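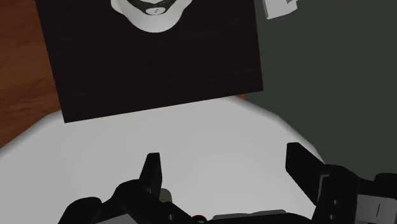
Journée portes ouvertes Plirkeck, démo de préhension : vos retours
Publié en mai par tolerance_H7

J'étais à la session de 9 h à Climorbridge. Deux parties : une présentation de la chaîne logicielle, puis la manipulation pilotée depuis la simulation. Le flux de la caméra de poignet simulée était projeté au mur, pince à deux doigts en bas, plateau clair au-dessous, planche sombre et récipient blanc plus loin.

Ce que j'ai noté : 80 essais annoncés par variante de scène, pose initiale de la planche perturbée en rotation, doigts ouverts en grand pendant toute l'approche. Le contrôleur est le Flustilex, version 4. Pas de capteur d'effort dans la boucle, ce qui m'a surpris pour de la vaisselle.

Si quelqu'un a suivi la session de l'après-midi, je suis preneur des valeurs de frottement utilisées. La question a été posée le matin, la réponse est restée vague.

couple_moteur
Présent à 14 h. Frottement de Coulomb, coefficient unique pour tous les objets. C'est écrit sur l'avant-dernière diapositive, en petit. Autrement dit, bois et matériau du bol traités de la même façon. Pour une démo de trajectoire, passe encore. Pour en tirer un taux de réussite de saisie, non.

ptit_grafcet
Je ne suis pas d'accord. Un coefficient unique se défend si on prend la borne basse : on est pessimiste partout et le transfert vers le réel se passe plutôt mieux. Le vrai problème est la géométrie de contact. Avec des doigts plats et larges contre un rebord arrondi, le contact se réduit à un point ou deux, et selon le solveur ça glisse ou ça vibre.

couple_moteur
Borne basse, à condition que ce soit bien la borne basse. Personne dans la salle n'a pu le confirmer. Et un frottement sous-estimé fausse aussi le comportement de la planche si elle est poussée sur le plateau, cette fois dans le sens optimiste.

tolerance_H7
Exact pour la poussée, je n'y avais pas pensé. Sur le point de contact : l'intervenant a parlé d'une décomposition convexe du bol. Je n'ai pas relevé le nombre de morceaux.

banc_essai_59
Question de quelqu'un qui n'y était pas : la caméra est fixée sur la pince ou sur le bras ? Sur la vue en tête de fil, les doigts prennent une bonne part du bas et le bol est coupé en haut. Pour du guidage visuel, je trouve ce cadrage discutable. On perd la cible au début de l'approche.

tolerance_H7
Sur la bride, d'après la présentation. Il y a une deuxième caméra, fixe, pour la localisation grossière. Celle de poignet ne sert qu'aux derniers centimètres.

ptit_grafcet
Voir les doigts est plutôt un avantage. On a la position relative doigt/objet directement dans l'image, sans dépendre de l'étalonnage main-œil. Chez Villalobos on a essayé de recadrer pour les exclure — les résultats ont baissé, on est revenus en arrière.

banc_essai_59
Baissé de combien ? Et à résolution égale ?

ptit_grafcet
Je n'ai pas le droit de donner les valeurs. Résolution égale, oui.

banc_essai_59
Donc invérifiable. Je garde mon objection pour la vue unique, je la retire pour le montage à 2 caméras.

couple_moteur
Autre point, sur le rendu. Fond gris-vert uni, aucune texture, un veinage discret sur la planche. Ils disent randomiser l'éclairage, mais pas le fond. Un réseau entraîné là-dessus risque de décrocher au premier atelier un peu encombré.

tolerance_H7
La question est venue le matin. Réponse : le fond varie à l'entraînement et reste neutre pour la démonstration. À prendre tel quel, on n'a pas vu les données.

ptit_grafcet
Les diapositives doivent être envoyées aux inscrits. Je posterai la page sur les paramètres de contact dès que je l'ai, si la diffusion est autorisée.

couple_moteur
Regarde aussi le pas de temps. Il ne figurait nulle part à 14 h.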